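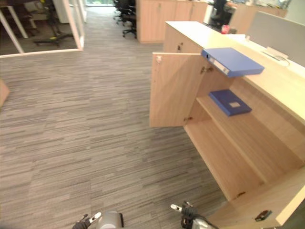
Posted by the Brunton home desk, August
Filed under: Paperwork, 3 comments

How I sort a year of paperwork in one evening

I used to keep every bill and letter in one fat pile, and last summer the pile won. My water company (Sedasdale, if you're local) wanted a statement from the spring before and I spent a whole Saturday-sized chunk of time digging for it. So I came up with a system, and I've stuck with it!

Start by dumping everything on the floor. Drawers, bags, the kitchen windowsill, all of it. I had 413 sheets the first time, which was a bit of a shock.

Next, make 3 stacks: keep, scan and shred. Don't read anything properly yet – you'll get sucked into an old phone contract and lose an hour. Look at the top of the page, find the date, drop it on a stack.

Now take the keep stack and split it by month. I use 12 dividers in a ring binder, newest month at the front, and I punch the holes as I go. House deeds, birth certificates and anything with a stamp on it don't get punched. Those go flat in a document box with a lid.

For scanning I just use my phone. Name each file with the year first, then the month, then who it's from, like "2023-04 Sedasdale water". They line up in order all by themselves, and I love that.

Before you shred, check how long you need to hang on to tax papers where you live. I keep mine longer than I probably have to.

Last job: label the spine and the box in thick pen, and put them on a shelf you can reach without moving anything. Then once a month, with a coffee, file the new stuff. Mine takes me less time than the coffee does.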